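Keeping a white table clear
Home tips from Clovgate
By Modupe Fashola

When we moved to the flat in Clovgate I bought a white table, 124 cm long and 80 cm wide. My sister warned me that on white you see everything. She was right, but I have learned to like it, for I clean it more often than I ever cleaned the brown one. The brown table could keep a secret for a week.

Several neighbours asked me how to keep such a table in order when the whole family eats, writes and opens the post on it. I write down what works with us. Please take what you need and leave the rest.

Empty it once a day

Choose one time. With us it is half past eight in the evening, after the dishes. Everything that is on the table goes to its place, and what has no place goes in the basket. This takes three minutes if it was done yesterday, and much longer if it was not.

Do not start by wiping. I did this for years: I wiped between the things, then I lifted the things, then I wiped again. First remove, then wipe, then put back only what lives there.

What may live on the table

In our home there are few things with a right to stay. A bowl for fruit, a cup for pens, a basket. They stand at the back, against the wall, so the front part is free for plates and homework. Before, I had them in the middle, where it looked nicer, but each meal began with moving them.

The bowl. Use a bowl which is a little too small. In a big bowl people put keys, batteries and hair clips together with the fruit, and the lowest apple is forgotten. If your bowl has a wavy edge, wash it with a soft brush and not with a cloth, as the dirt sits in the folds. Lukewarm water is enough. Glass which looks frosted shows grease from the fingers, and for this I put a spoon of vinegar in the rinsing water.

Mangoes I leave outside the fridge until they give a little when you press near the stalk. After that they go to the fridge and should be eaten within a few days. Do not put a ripe mango beside bananas if you want the bananas to last until Saturday.

The pen cup. Metal mesh is good because the crumbs fall out, but they fall onto the table, so lift it when you wipe. To clean the mesh, use an old dry toothbrush first, then a damp one, then dry it well with a towel, also underneath. Ours got a small brown ring of rust at the bottom, and this ring printed itself on the table. I removed it with a paste of baking soda and water, left for up to 3 minutes, very gently rubbed. Try first in a corner where it does not matter, as a matt surface can become shiny from rubbing and you cannot make it matt again.

Every month or so I take out all the pens and try them on the back of an envelope. The ones that do not write go away immediately. It is surprising how many dead pens people put back in the cup after trying them. My husband does it still.

The basket. I recommend plastic with a woven pattern instead of real rattan if it will stand where people eat. You can wash it in the shower. Look for handles which are cut out in the two ends, so you can carry it through the flat with one hand on each side and give things back to their rooms. The inside floor should be smooth. I had one from Skisell with holes in the floor, and everything small came through.

A basket on the table must be emptied the same evening, otherwise it is only a second table with walls. I had such a basket in our old flat in Somevgate and when we packed I found in it a parking ticket from two years before.

Paper and wrappers

These are the worst guests. A receipt, the paper from a sweet, the corner of a parcel, and by the afternoon the table looks tired. You can do it in two ways. Either you keep a proper bin within reach of the arm, or you let the basket take the paper during the day and you sort it in the evening. We do the second, for the kitchen bin is behind a door and the children will not walk. I do not fight about this any more.

Be careful with receipts and printed wrappers on a white surface when it is wet. The print can transfer. If this has happened, dab it with a bit of washing-up liquid on a damp sponge and wait before you rub.

Bottles

Drinking bottles should have a name or a colour for each person. For bought water bottles, which all look the same, we put a small elastic round the neck. A bottle that is already opened must stand upright, with the cap closed to the end. A lying bottle rolls, and a cap that is nearly closed is the same as open. When you refill a bought bottle, rinse also the cap, where the thread collects a grey line.

If water was spilled, lift everything at once and dry under it. Water under a bowl leaves a ring that you find only at the next cleaning.

Wiping the surface

Two cloths, one damp and one dry. A drop of washing-up liquid in a bowl of warm water is enough for every day. I tried the spray from the Olaniyan shop downstairs and it smells good, but it left stripes that I could see from the sofa when the sun was low. Wipe from the back to the front, in long straight lines, and catch the crumbs with your other hand at the edge. Then go over with the dry cloth. Finish with the wall behind, a hand's width above the table, where there are always splashes. If the wall has panels, run a dry brush down the joints.

After this put back the bowl, the cup and the basket, in the same places as before.
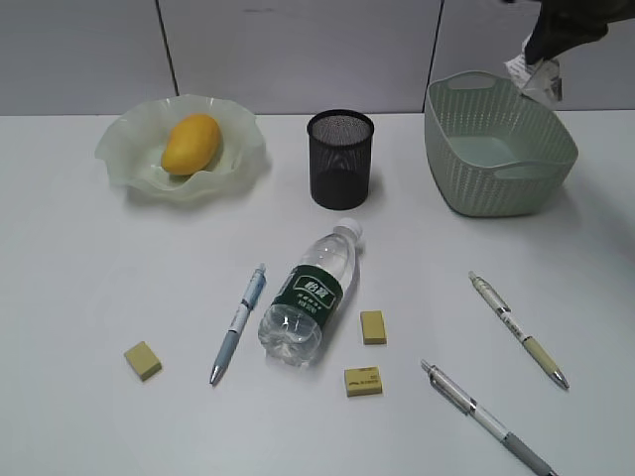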